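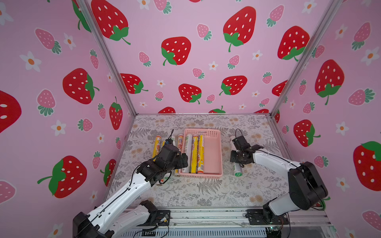

Call for Participants: Household and Shop-Floor Chores Study

Starkine invites adults to take part in a paid study on whether machines can yet be trusted with ordinary chores. Participants will watch two-armed robots at work, perform the same chores by hand, and give their judgment of the results. The study is directed by Edeltraud Seidel and will be held at the Zilow site.

What participants will do

Each participant attends 2 sessions. In the first, you will sort, pack and put away common goods at your own pace. In the second, you will review the work of the machines and complete a written assessment. No technical knowledge is required.

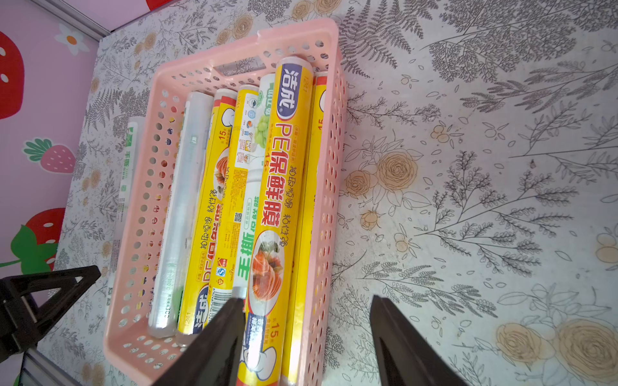 Chores that people finish without thought remain difficult to automate, and the study concentrates on these. Putting kitchen supplies into a basket is one such chore. Rolls of cling film laid side by side, some in yellow packaging and one in clear, glossy plastic, call for careful placement of the gripper fingers between neighboring items. Participants will be asked whether they would accept the finished basket in their own kitchen or on a store shelf, and what they would correct.

Who may apply

Applicants must be 18 or older and able to read and write English. We especially welcome people with experience in stockrooms, retail, cleaning or home care. Employees of Starkine and of our partner Karakaya are not eligible. A total of 100 places are available. 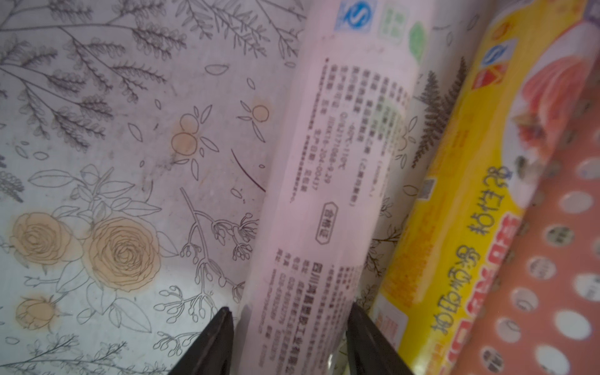 Can a machine take over this kind of work today?
Some parts of it, under supervision. Speed and reliability still vary from one chore to the next, and the study is intended to record where a person would need to step in.

How to apply

Send a short statement of interest, with your daytime telephone number, to Tuấn Đặng, Participant Office, Starkine. Applications must be received by July 21, 2020. Selected applicants will be notified in writing and must confirm their place within 24 hours of notice.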